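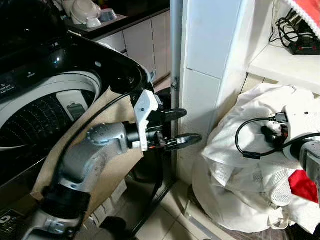
The laundry room at the Mandville site has been in use since April, and this report covers the first two quarters of the grant. I was asked to say whether the shared laundry is doing what the Famix proposal said it would. My short answer is partly, and less than the last report made out. The room itself is fine. The black top loader was the right choice over the front loaders in the original quote, mainly for tenants who can't kneel. I am less sure about the finish. A glossy black top throws back every light in the room, and the lettering on the control area is small and pale. Two tenants with poor eyesight have asked for bigger labels. I asked for the same thing in my comments on the draft purchase list and was told the panel was "self-explanatory." It is not, at least to the people who have to use it.

Usage

The log shows 541 loads for the period. That number has been repeated in a couple of newsletters already and I would ask that we stop doing that until we know what it means. The log is a paper sheet on a clipboard. Some tenants write down one line per visit and some write one line per load, and the sheet from one whole stretch in the summer has coffee on it and had to be partly guessed at. I would treat it as a sign that the room gets used and leave it there.

The proposal also promised that tenants would save money compared with the coin laundry on the corner. I can't confirm this. We never collected what people were spending before. Asking them now to remember gives answers that are all over the place, and I don't want to average them and call it a finding.

Installation and supplies

Cronin handled the plumbing and the drain. The work passed inspection and I have no complaint about it, other than the invoice, which included a second site visit we did not ask for. I have disputed that line and will report back.

Stundero supplies the detergent. The deal was sold to us as a discount, but the jugs are smaller than the ones we used to buy, and when I work it out by the load the difference is close to nothing. The contract comes up for renewal at the end of the next quarter. I would let it lapse unless they can do better.

Packing material is still a problem. Cardboard ended up around the washer and then stayed, because the recycling pickup does not take large pieces unless they are cut down and tied. People have started using it as a mat and a place to set baskets. It needs to go – damp cardboard on a laundry room floor is how you get mold, and we have no money in this budget for mold.

Training sessions

We held the sessions listed in the plan. Turnout was nearly 20 people at the first one and fell off after that. The feedback forms were all positive, but they were handed out next to the free snacks and I would not lean on them. What I did notice is that the same questions keep coming up: how full is too full, where the softener goes, and whether the lid can be opened partway through. A one-page sheet taped to the wall would cover it at almost no cost.

What I am asking for

Please approve moving the leftover training money into large-print labels, the wall sheet and a proper rubber mat. I would also like permission to replace the clipboard with a tally counter before the next quarter starts.

I am not asking for a second washer yet. The case for one rests on complaints about waiting, and so far those complaints come from a small group who all want the same evening hours. A sign-up sheet should be tried first. If the wait is still there at the next report, I will say so and attach the quote.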